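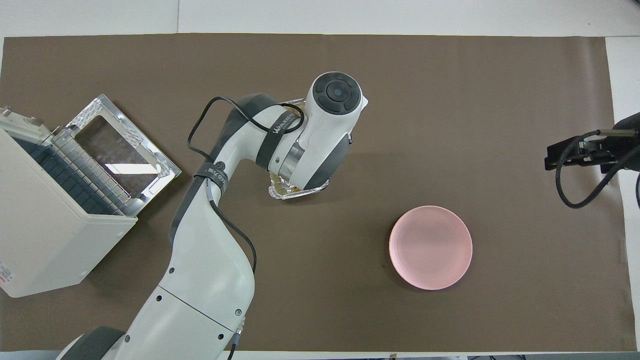

Open Day at the Horkberg Workshop: Your Questions

Hi, I'm Ysaline Riviere, and I look after the open day at our Horkberg workshop. I get a lot of email in the weeks before it, much of it asking the same handful of things, so I've put my answers on one page. If yours is missing, write to me anyway. I like the mail!

When is it?

September 5, 2021. Doors open at 9 in the morning and we stop letting people in an hour before closing, which is whenever the last demo wraps up. If you hate crowds, come early. After lunch it fills up with families and it gets loud (in a nice way, mostly).

Do I need a ticket?

You need to sign up, but it's free. We can have 100 people in the building at a time, so the form asks you to pick morning or afternoon. If your plans change, please let me know so I can pass your spot along. Last time I had a waiting list as long as my arm and a bunch of empty chairs, and I'm still a little sore about it.

What will I see?

The main thing is the kitchen bench. We've got a white tabletop with a brown paper mat on it, a robot arm, a little oven-type appliance with a glass door, and a pink plate. The arm works with food containers, the clear plastic kind, and the job we're practicing is the sort of thing you do half asleep at home: pick up the container, deal with the oven, get things where they belong. It's slower than you'd do it. I think it's lovely to watch, but I'm biased.

There's also a corner run by Ravn, where you can look at grippers that have been taken apart, and a short talk by our guests from Gemosex on how they plan a motion before the arm makes it. The talk is in the back room and it has the good chairs.

Why a pink plate?

I get this one more than you'd think! It was in the cupboard. Somebody on the team liked it, and now I'd be sad to see it go. Yes, we've tried others, and no, the arm doesn't have a favorite.

What's the brown paper for?

Wiping up is easier when you can just roll the whole thing off and throw it away. It also cuts down the glare from the white table.

Is the oven hot during the demo?

No. We run the demo cold, with the oven unplugged, so what you're watching is the handling and not the cooking. A few people last year were let down that there was no warm food at the end of it. There's a coffee cart outside, and they do a very decent cheese roll.

Can I touch the arm?

Not while it's powered. There's a line on the floor and I'll ask you to stay behind it, kids included. Between demos we switch it off, and then you can come up close and ask the team to show you the joints. The round cap near the wrist has buttons on it and everyone wants to press them - please don't, even when it's off.

Does it ever drop things?

Oh yes. Clear plastic is a pain, and so are soft containers that squash when you grip them a bit too hard. If something lands on the floor while you're there, you'll see us pick it up, reset, and go again. I'd much sooner show you a real working day than a polished video.

Does someone steer it, or does it do it by itself?

A bit of both, depending on the demo. In the first one, a team member guides the arm by hand control. In the second it follows motions we've saved. Ask which one you're watching, and the person at the bench will tell you. We've logged over 1,000 practice runs since January, so there are plenty of stories if you get them talking.

Can I bring my kids?

Please do! Under about school age they tend to get bored quickly, so we've put building blocks and paper by the entrance. Strollers are fine on the ground floor. The elevator to the talk room is small, so fold them up if you can.

Can I take pictures?

Sure, as long as you keep the flash off. It bounces off the glass door of the oven and right into everybody's eyes. Please ask before you take a picture of another visitor, too.

How do I get there?

If you're coming from Hanau, leave extra time, as the parking near us is poor. We have 2 spaces by the side door and they're for visitors who have trouble walking. Everybody else should use the lot down the hill and follow the yellow signs. It's an easy walk down and a slightly grumpy one back up.

Will you be doing it again?

I hope so, but I haven't got a date yet. Leave your email at the front desk if you'd like me to write when I do.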